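Household Waste and the Kitchen: Notes for Week 3

Hi everyone, these are my notes from the session, typed up with a few extra bits I ran out of time for. Bring them along next time, because we'll be using the worksheet at the end.

Where we left off

Last week we talked about what a household throws out and how hard it is to get people to tell you the truth about it. I mentioned the Hernitz diary study, where 40 households wrote down every single thing that went in the trash. I love that study (I know, I go on about it) but please remember its big weakness: people who know they're writing it down start behaving better! One family admitted they'd stopped buying yogurt in small cups just so they wouldn't have to list them.

So when you read a diary study, look at the first few days and the last few days separately. People are on their best behavior early and they get tired later, and the middle is usually where I'd put my trust.

Metals

Aluminum is the easy one to teach, and it's the one your families will already have feelings about. It can be melted down and made into new aluminum again and again, and doing that takes far less energy than starting from ore. Steel cans are good too, and a magnet will sort one from the other, so keep one in your bag for home visits.

The question I get every year is whether to crush. It depends on the local plant. Some sorting lines read shape as well as material, and a can that's been stomped completely flat can end up in with the paper. Skekatham asks people to leave them whole. Addo doesn't mind. Check before you print it on a flyer, please, I learned that one with 1,800 flyers already folded.
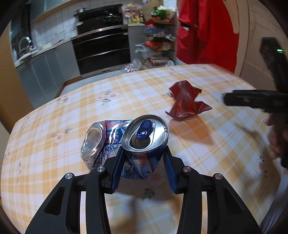 Paper, card and the mixed stuff

Plain card is simple: keep it clean, keep it dry, flatten the big boxes. The trouble starts with food packaging, where you might have card with a plastic lining, or a paper sleeve around a tray, or a window glued in. Families look at it, see card, and put it in with the card. I don't blame them at all!

In the Wurnow interviews Liesl Fankhauser asked people to sort a bag of groceries out loud while she listened, and I'd like you to steal that method. You hear the rules people have made up for themselves. "If it tears, it's paper" came up a lot, and as a kitchen rule it's pretty good. "If it has writing on it, it's paper" came up too, and that one's a mess.

Do your own sorting where people normally unpack or eat, so the kitchen table is fine. If you set up something fancy, they'll treat it like a test.
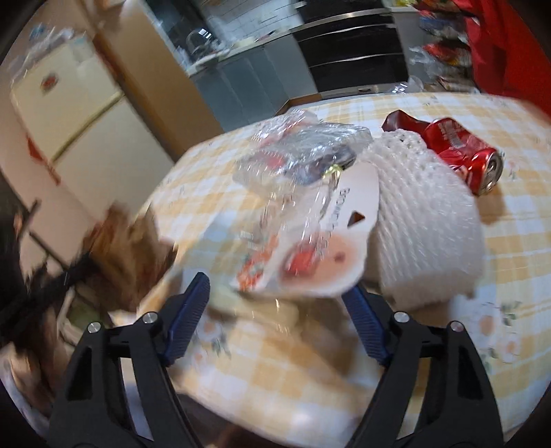
Printed packaging on a checked tablecloth.

Reading labels

Labels carry three kinds of information that get mixed up all the time: what the thing is, what the package is made of, and what you should do with the package. The last one is the smallest print nearly everywhere. Ask your family to find it and don't help them. Write down where they look first, and whether they turn the package over.

For next time

Read the Hernitz chapter up to the tables (skip the appendix unless you like appendixes). Do one out-loud sort with somebody you don't live with, and bring a page of notes. Keep it under 670 words, my eyes aren't what they were.

We'll start on food scraps in the next session, and if anyone has a countertop compost bin they're willing to lend me, email me before class.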